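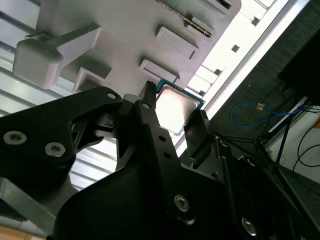 A processor between the fingers of a robotic gripper, next to a gray plastic fixture.

Juvura Publishes Handling Guideline for Robotic Processor Placement

MILLMONT, 26 January 2023 - Juvura, a developer of automated assembly cells for electronics makers, today released a good practice guideline for robots that pick up, carry and place computer processors. The document is 36 pages long and is free to download. It was written with Grerkow, a contract assembler, and Carvalho, which refurbishes office computers and servers.

The guideline is meant for companies that already run a robot arm at a workbench or are planning to install one. It covers gripper fingers, fixtures, grounding, wrist cameras and the records a site should keep. It does not replace any safety standard for industrial robots, and users are still responsible for a risk assessment of their own cell.

Existing rules deal mainly with keeping people safe around the machine. They have little to say about keeping the part safe. Grerkow and Carvalho had each written their own shop rules for this, and the two sets did not agree on basic points such as where a finger may touch a processor. The guideline settles on one set of rules that both companies now use.

Main requirements

Fingers may touch a processor only at its edges. Contact with pads or pins on the underside is not allowed at any point in the cycle, including during recovery from a fault.

Grip force is to be set for each processor type and locked. An operator can lower it during a shift, but raising it requires a sign-off from the person responsible for the cell.

Any gripper surface that comes into contact with a processor must have a path to ground. The path is to be tested at the start of each shift and after any change of fingers.

Screws on the gripper and fingers are to be checked for tightness every 1,000 cycles. If a screw has moved, the finger position must be measured again before production restarts.

Fixtures are to be fastened to the cell and carry a revision number. A fixture that has been moved or reprinted counts as new and goes through the full placement check.

Cables for cameras and sensors must be kept out of the arm's working range or tied down along it.

After 2 failed placements of the same processor, the robot must stop and wait for a person. Earlier drafts allowed 3 attempts. The lower limit was adopted after trials at Grerkow's Millmont site in November, where most of the bent contacts found at inspection came from the last attempt.

The guideline also has a section on wrist cameras. It recommends that the fingers and the part stay in view through the whole approach, and that images from stopped cycles be kept with the fault record. Sites that use these images to train control software should note the gripper and fixture revision with each set - a finger change is enough to make older images misleading.

Availability

The guideline and a one-page shift checklist can be downloaded from the Juvura website. Comments from users are welcome and will be considered for the next revision. Sites may copy and adapt the checklist for internal use without asking permission.

About Juvura

Juvura designs and builds automated cells for electronics assembly, testing and repair. The company is based in Millmont.

Media inquiries: Juvura Press Office, Millmont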